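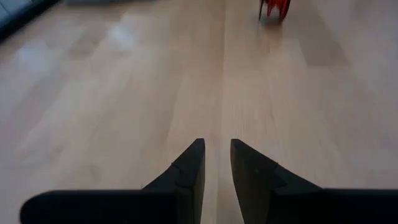 Recep Gezer asks whether the pick-up demo can be run for open-day visitors without an engineer at the keyboard. It can, if the cell is prepared beforehand.

1. Mark a visitor line outside the arm's full reach.
2. Load the Kesuvetti demo program and cap speed at 20 percent.
3. Jog the gripper over the floor, fingers down, and stop with clearance below the tips.
4. Check the wrist camera feed on the visitor monitor. Glare from a glossy floor can hide a target – dim the overhead lights if detection drops out.
5. Run 3 dry cycles before opening the doors.

Keep one hand near the stop button during every run. At Fencombe we home the arm between groups and log any missed grasp.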